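Community News > Food & Drink

Narnulow corner store switches to deposit cans in November 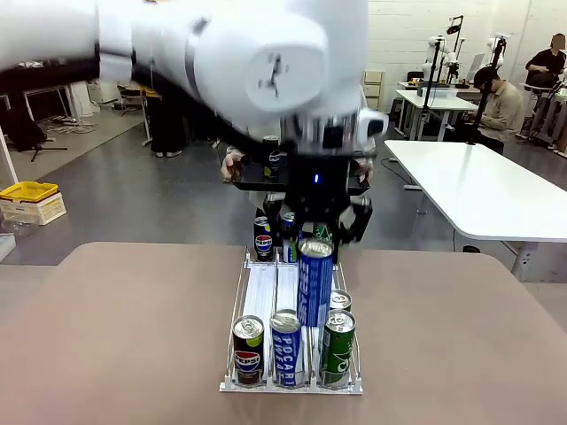
Drink cans in a white wire rack.

The Hindness Road store will start charging a deposit on canned drinks in November, the last of the shops in Narnulow to do so. The charge is 6 cents a can, paid at the register and refunded when the empty comes back.

Owner Tane Baxter took over the shop from the Prendergast family last spring and has been clearing out the storeroom to make space for returns. The old walk-in cooler has gone, and the wall behind it has been patched and painted. Empties will go there in bags of 100 until the truck from Skurnau picks them up on Tuesday mornings.

Cans should be empty and not crushed. The store has to be able to read the code on the side, and a flattened can will be handed back. Labels from out of state are not part of the program, so please check before you haul a big load down. Glass and plastic are not included for now – the Skurnau depot still takes both, and its hours have not changed.

Refunds are given in cash or as store credit, whichever you like. Anyone bringing in more than 30 cans at once is asked to use the side door by the parking lot, where there is a bell. The side door is open from 8 in the morning until noon. Smaller returns can be made at the register any time the store is open.

Baxter says drinks bought before the change can't be refunded, even if they are the same brand. The receipt will show the deposit on its own line, below the tax.

If you would like your refund to go to the school music fund, there will be a jar next to the lottery tickets. The fund is paying for repairs to the upright piano and for two new music stands, and the school expects to have the piano back before the winter concert.

The bench out front is staying. Several readers asked.

Filed under: Shops, Recycling, Around Town
2 comments | 8 shares

Contact the newsletter | Back to top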